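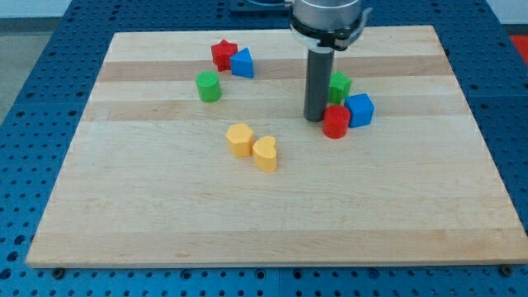 What a Small Robot Cell Costs Once You Add Up the Boring Parts

Search this blog
Go

Saturday, March 2, 2019

Print this post | E-mail this to a friend

I promised a money post back when we were still arguing over quotes, and then I kept putting it off because my spreadsheet was a disgrace. It's a bit less of a disgrace now, so let's go!

For anyone new: I look after the equipment budget for a small training shop in Gustonstead. We teach people who already work in factories how to set up pick and place jobs, and this past year we finally got to plan a robot cell of our own. I'm not an engineer. My job is to ask what something costs, then ask what it costs with the cable. (Those are two very different numbers, and I've learned to wait for the second one.)

The arm is the part everybody wants to talk about, and it was the easiest thing on the list to buy. You decide how far it has to reach and how much it has to lift, three suppliers send you three PDFs, and off you go. We got ours through Direno, who were slow on the phone and very good once the order was in. I'd do it again. What ate my evenings was everything underneath the arm and everything on the end of it.

The table

Oh, the table. I had it down in my first draft as "bench" with a number next to it that I'm too embarrassed to print. Vasilis Georgiou read the draft and drew a circle around that line so hard he went through the paper. He was right. You want a surface with holes in a grid, because every single thing you put on it will need to be moved a little to the left sooner or later, and you want to move it by undoing bolts and doing them up again. We went with blue perforated metal panels. They sit side by side with seams between them, so we could start small and leave room to add another panel in next year's budget.

My advice is to put the table in the budget as its own line, up there with the arm. If you file it under furniture, somebody will try to save money on it.

And the bolts! We ordered 100 and I thought that was generous. It wasn't. We were back for more inside a month, and the second order cost more to ship than it did to make, I'm sure of it.

The cutting board

Okay, my favorite purchase. We needed a work surface on top of the table, something flat that small parts wouldn't drop through and that we wouldn't cry over if the tool came down too hard. Bruvon quoted us for a proper fixture plate with a lead time of 9 weeks. Zsófia Vörös listened to me complain about this through an entire lunch and then said, why don't you just buy a cutting board?

So we bought a cutting board. Maple, nice and thick, squared-off edges, the sort of thing you'd put a roast on. It bolts down at the corners and it's been great. The stripes in the wood are handy too, when you're explaining to someone where to start putting things down. I still have the fixture plate penciled in for later, but I've stopped being in a hurry.

Things to pick up

You will need parts to practice on and you will lose them. Put that in the budget. The first idea was to use real customer samples, and we dropped it pretty fast, because real samples are either greasy or belong to somebody who wants them back. Little toy blocks have been much better. Stars, hearts, cylinders, cubes, a hexagon, all in bright plain colors, so I can stand behind a student and say "try the yellow heart" and we both know what I mean. A star is a very different problem from a cube once you're trying to get hold of it, and that's half the lesson.

Buy twice as many as you think. One is under our fridge right now, I'm certain of it.

The end of the arm

This is where I'd tell you to slow down. We looked at the Akanda range first and I loved the brochure, but by the time we'd added the adapter, the spare fingers and the connector that only fits their own connector, it was 700 dollars over what I'd set aside. We went back and forth on it for ages. In the end I asked each supplier the same dull question, which was what a replacement finger costs and how long it takes to arrive. Two of them answered the same day. One never did, and that made the shortlist shorter!

If you're doing this yourself, ask for the price of the wear parts before you ask for the discount.

Stuff I forgot

In no special order: a power strip long enough to reach the wall without crossing the floor. Hex keys, several sets, because they walk. Training hours for the instructors (I had the students' hours in there and completely missed our own). Somewhere to store the panels we weren't using. Freight insurance. A decent chair.

I also left nothing for the weeks after delivery, when it's all here and you keep discovering small things you want. Next time I'd hold a bit back and not tell anyone it exists.

What's next

The second half of the money comes through in June if the numbers hold up, and I have to decide between a camera and a second tool. Vasilis wants the camera. Zsófia wants the tool. I want a quote from either of them that fits on one page. If you've had to make the same choice, please leave a comment and tell me which way you went and whether you were sorry, because I've got 96 rows in this spreadsheet and I'd love to delete a few.

Contact | Copyright 2019, all rights reserved | Back to top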